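Stuson Fund small grants
Progress report: Plesville lending closet, accessories sorting
Prepared by Lindiwe Zwane for Settimio Amato

You asked for an update on the $3,000 awarded in April. The short version is that the closet is tidier than it was, and I am less sure than our application was that tidiness is what it needed.

We have spent 88 percent of the money. Most went on shelving from Dumitrescu, which arrived late and is fine. The rest went on clear boxes for small items. The application promised that sorting by type would cut the time people spend looking for things. I would like to believe it, but we never timed anyone before we started, so I can't give you a figure and would distrust one if I saw it.

Hair accessories were the worst of the backlog. Over 14 bags came in during the spring drive, and the contents had been tipped together. We are now putting claw clips and flower clips into compartment boxes at the desk. 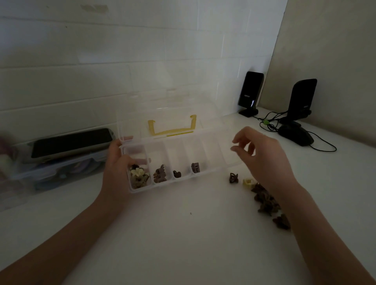 Page last changed: Sunday, August 23, 2026

The clear box with the yellow handle is the type we settled on. It has a single row of narrow compartments, and the trouble is easy to see. A larger claw clip with a leafy shape takes a compartment to itself, and so does a small one. The smaller clips can share, but then they end up in a jumble, much as they were in the bags. The brown ones come in leaf, star and butterfly shapes, and I doubt that a person in a hurry cares which is which. Sorting by size might be enough – Urico, who supplied the boxes, suggested as much and we didn't listen.

Three things are still open. The labels are not printed. The returns shelf has no system at all. And we have not settled who re-sorts a box after a busy afternoon, which worries me more than the other two.

I would hold the remaining money until we have watched the boxes in use for a month. If they come back mixed every time, I'd prefer to spend it on plain bins. Please let me know if the fund would object to that change.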